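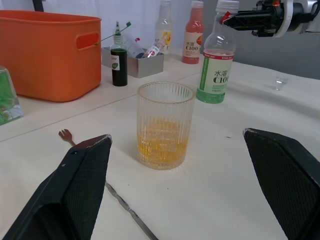 Pre-session checklist, drink mixing station, hand-guided and remote demonstrations
Site: Pommont, bench room
Form 3918, checked 15 Jan 2020
Inspector: Marlene Godoy
Second check: Marlene Barbosa

Mark each line OK, FIX or N/A. Anything marked FIX has to be cleared before the arms are powered for a demonstration. Comments go under the line they belong to, with initials.

1. Table and cloth

1.1 Table stable, no rocking when leaned on. OK
1.2 Seam between front and rear sections closed up and level. OK
Comment: Ran a straight edge over it. Slight lip at the left end, less than the thickness of a coaster. Leave it, but don't slide full cups across. MG
1.3 Where a cloth is used, it is flat in the reach area and can't be drawn under a gripper. FIX, then OK
Comment: Cloth was riding up on the right side. Pulled down and clipped underneath. Check again after each break. MG
1.4 Spills from the last session wiped up, including under the bottles. OK

2. Arms and grippers

2.1 Emergency stop pressed and released, both arms drop to hold. OK
2.2 Finger pads clean, no syrup on the gripping surface. FIX, then OK
Comment: Right arm pads tacky. Washed with warm water and dried. Please do this at the end of the day as well, it takes longer once the sugar has set. MB
2.3 Finger shells free of cracks. OK
Comment: Edge wear only. Next look in November unless someone sees a change. MG
2.4 Cables have slack at full reach and don't catch on the arm. OK
Comment: Moved both arms by hand through the whole pour and back. The loops stay clear. They will not stay clear if the wrist is turned past its stop, so operators should back out and come in again. MB
2.5 Grip force on the Caldeira controller set to 4 for plastic cups and 7 for glass. OK
Comment: It was still on the glass setting from the last operator. A soft cup will crush at that. Read the setting aloud before the first grasp. MG

3. Hand guiding

3.1 Arm in free-drive before anyone touches it. OK
3.2 Demonstrator stands outside the elbow path and holds the wrist housing, never the fingers. OK
3.3 Other arm parked and locked while one arm is being guided. FIX, then OK
Comment: Lock light was off on the right arm. Connector not pushed home. Reseated, tested twice. MB
3.4 Hair tied back, sleeves above the wrist, no lanyards. OK 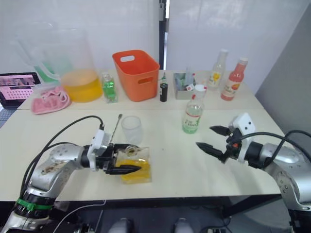 4. Remote control

4.1 Operator has a clear view of both grippers and the whole front table. OK
Comment: Tall things belong on the rear section. The basket and the pitcher are fine at the back. A bottle on the front table is allowed if the task calls for it, as long as the arm can get round it. MG
4.2 Cup is resting on the table before the gripper closes on it. OK
4.3 Speed limit on the Zurutham handsets set to 30 per cent for anything with liquid in it. OK
4.4 Spotter in place with a hand near the stop. OK
Comment: Spotter should not also be the person resetting the table. We had that twice last week. MB
4.5 Loss of signal test: handset switched off, arms hold position. OK
4.6 Bar spoon placed so that it can be picked up without the fingers hitting the tabletop. N/A
Comment: Spoon not part of today's demonstrations. If it is left out, treat it as an obstacle and brief the operator. MG

5. Liquids and containers

5.1 Cups and glasses checked for chips and splits. OK
5.2 Caps on all bottles not being poured. OK
5.3 Nothing from this bench is to be drunk. Sign up at the door. FIX
Comment: Sign has come down again. MB
Cleared, new sign screwed to the frame. MG
5.4 Fill levels kept low enough that a tipped cup stays on the table. OK

6. Recording

6.1 Prirkix logger running and both wrist views live. OK
6.2 Failed attempts kept and tagged, not deleted. OK
Comment: Any contact between the two arms also goes in the incident book, even if there is no mark. MG

Released for use, both modes. Glass setting not to be used until the spare pads arrive. MG, MB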